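Ticket 503: Subtitles drift on the festival screener of "Jitpraphai"
Status: Open
Raised by: Manee Phuthong

Hello all! First of all, what a film. I watched it twice over the weekend, and the long dinner between the two sisters is the best thing I've seen on Wedus in ages. I'd love everyone to see it properly, so I'm reporting a fault with the English subtitles.

They start in time, then slip after the ferry crossing. By the last reel they are 7 seconds late, and the mother's confession turns up under her son's reply (it nearly works as comedy!). Turning subtitles off and on again puts them right for a scene or two, then they wander off.

Tried so far:
- Wedus in the browser: drifts
- Wedus app on the television: drifts
- Thai captions: perfect all the way through
- Downloaded copy, English: drifts, same place 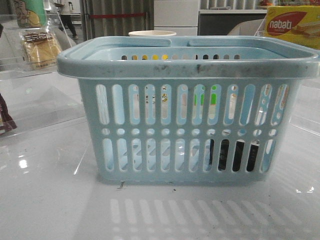

Kumudini Kodikara: Same for me, and so glad you wrote in, I thought my laptop was to blame! Mine slips at the ferry too. Could the English file have been timed to the older cut, the one with the shorter crossing?

Panya Nakpan: Good spot, Kumudini. The English file does come from the earlier cut. I've retimed everything after the ferry and put up version 3. Please clear the old download before trying it.

Manee Phuthong: Just watched the final 30 minutes with version 3 and every line lands where it should. The confession is devastating now! One tiny leftover: the song over the credits has no English at all. Could we have the lyrics as well?

Panya Nakpan: Waiting on the translation from Waraporn. Leaving this open until it's in.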